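Home Talks Workshops Archive About Contact

Speaker notes: Learning a Language After Forty
Berenice Varela, Mellus evening series, 23 July 2026
41 comments – 156 shares

Opening (don't rush this bit)

Hi everyone, thanks for coming out. Wait for the door to close. Water on the left, clicker in the right hand.

So I started learning Lithuanian when I was forty-four, and I want to tell you how badly it went before I tell you anything useful. My first real conversation was at a bakery, and I asked the woman for a brother instead of bread! (Pause. If they laugh, let them. If they don't, go straight on to the brother story with Laine's family.)

I'd been using the Puveo app every night for six months at that point. I had a streak. I had badges. I could tell you that the horse drinks milk, and I could not buy a loaf.

Ask the room: who's got an app streak going right now? Hands up. Keep your hand up if you've spoken to a person in that language this week.

What the streak was doing for me

I don't want to be mean about apps, I still use one. It gave me words, and it got me to sit down every evening, and at forty-four with a job and a teenager that's worth a lot. What I didn't have was any practice at being stuck. The app always hands you four choices. A bakery has a line behind you.
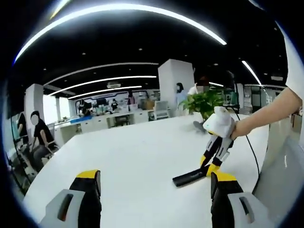

I wrote to Laine Sakalauskas, who I knew a little from choir, and asked if she'd talk to me in Lithuanian for half an hour every week and not switch to English when I panicked. She agreed on one condition, that I'd do the same for her mother's English. We've been at it for seven years now.

The first few calls were terrible. I mean long silences, me flipping through a notebook, Laine eating a sandwich. Somewhere in November I told her a whole story about my car breaking down, with a past tense and everything, and I didn't notice until I hung up. (Slow down here, this is the part people come up and talk to me about.)

Three things I changed

Keep this section loose, no reading from the page.

First, I learned sentences for buying time. "How do you say it." "Hold on, I'm thinking." "The thing you use for soup." I practiced those until they came out without effort, and I got a lot braver once I had them.
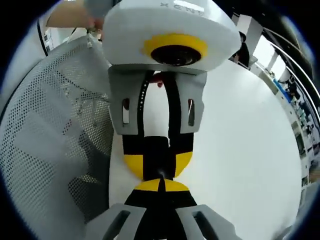 Gripper with camera, hand-held.

Second, I quit correcting myself mid-sentence. Lithuanian has seven cases if you count the vocative, and I was stopping at every noun to pick one. Now I choose one and keep moving. Laine will fix the ones that matter, and she lets the rest go by.

Third, I picked a dull subject and stuck to it. Mine was cooking. Kenta Miyazaki, who's in the row by the window tonight (wave at Kenta), did the same with Portuguese and bicycle repair, and he can now discuss a rear derailleur far better than he can order lunch. It still counts! You get one small room in the language where you know where the furniture is, and then you knock through a wall.

Skip if short on time: the flash card argument with Mohcine. He makes 35 new cards a day and he loves it. I make six and forget two. We're both still going. 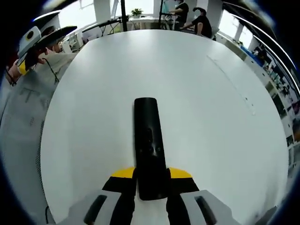

Questions people usually ask

"Am I too old?" I get this one every time. My answer is that I'm slower than my daughter and I'm much better at being embarrassed. She gave up on French after one bad oral exam. I've had that exam weekly.

"How long until I can hold a conversation?" Depends on the conversation. Weather, one winter. A disagreement about politics with Laine's uncle – still working on it.

"Do I need a teacher?" I took a course at Tisau in my second year, with Baiba Mockus, and she untangled verb prefixes for me in one evening. I'm glad I went. I'm also glad I'd already made a mess of them by myself, so I had real questions to bring.

Close

Have everybody turn to the person next to them and say one thing in whatever language they're learning. Two minutes. Go around and listen, don't correct anyone.

Then thank Mellus for the room, remind them the handout's by the coffee, and stay near the front for stragglers.

Get the next set of talk notes in your inbox. Enter your email to subscribe.
We use cookies to keep this site working. Accept – Manage settings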